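portseat

Closed-loop insertion of RJ45 plugs into switch ports, using wrist cameras and joint effort only. Maintained by Elīna Butkienė and Gervasio Ulloa as part of the Clarska manipulation stack. This README covers the 0.4 branch. Older notes for the Gurnley gripper driver are in docs/old and mostly still apply.

What it does

portseat takes a grasped plug and a target port index and tries to seat the plug. It runs in four stages: plug pose estimate, port detection, visual servo to a standoff, then a compliant push with a small spiral search. Each stage can be run on its own from the command line, so you can log a failure and replay it without the arms powered.

It does not pick the plug up. Grasping lives in the Echeverría package, and portseat assumes the latch tab is on the side given in the config file.

Requirements

Ubuntu 22.04, Python 3.10, and a GPU if you want port detection at camera rate. CPU works but you'll have to lower servo_rate. Install with pip install -e . from the repo root, then copy config/default.yaml to config/local.yaml and fill in your own camera calibration. Don't commit local.yaml.

Running

portseat detect --cam wrist_lower
portseat servo --port 3 --standoff 12
portseat seat --port 3 --max-effort 0.35

Ports are numbered from the left as seen from the front of the switch, starting at 1. Versions before 0.3 started at 0, and any saved trial files from then need to be run through tools/renumber.py. Standoff is in millimetres. Effort is normalised to the gripper's rated value.

Data

The data folder holds 302 teleoperated episodes and 2269 labelled stills for the port detector. Labels are one box per port plus an occupied flag. Episodes are stored one per folder with both wrist streams, joint states and a short text note from the operator. Image timestamps come from the host clock and can lag the joint states, so use the sync script before training anything on them.

We left clutter on the bench during collection and moved it between sessions. The detector was trained on a tidy bench first and kept labelling the edges of other dark objects as ports.

Wrist camera views, same bench:
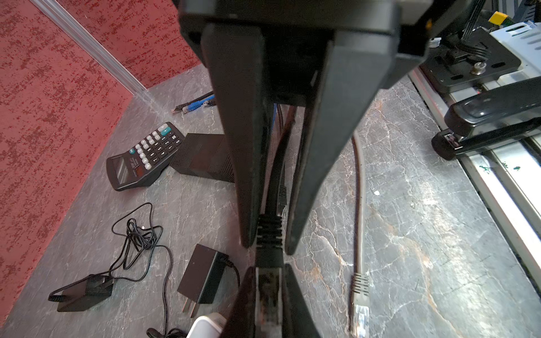
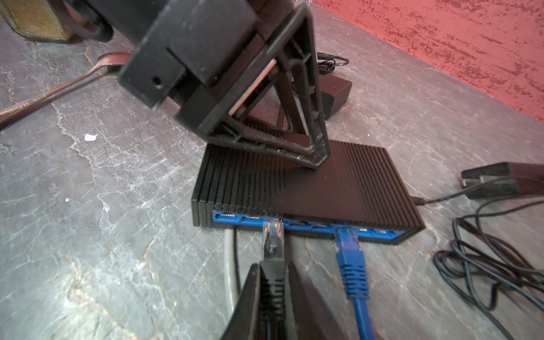 Known issues

The clear part of the plug is hard to segment over pale, streaky surfaces. The pose estimator falls back to the boot outline when its confidence drops below the threshold, and the fallback is worse in roll than in pitch or yaw. If you see the spiral search running to its limit every time, check roll first.

Neighbouring cables with thick boots can cover part of the target port. Set mask_occupied to true to keep the servo from drifting toward them.

The effort signal is noisy at low speed. We filter it over 200 samples, and shortening the window will give you false contacts.

Firerov arms need the patched driver in third_party - the stock one drops commands when both wrists are streaming. Gervasio has a fix for the colour conversion as well, but it isn't merged yet.

Tests

pytest tests/ runs everything that doesn't need hardware. Coverage of the planner is 95 per cent, and the servo code is well behind that. Pull requests are welcome, particularly for the servo code. Please attach a replay log if you're changing behaviour.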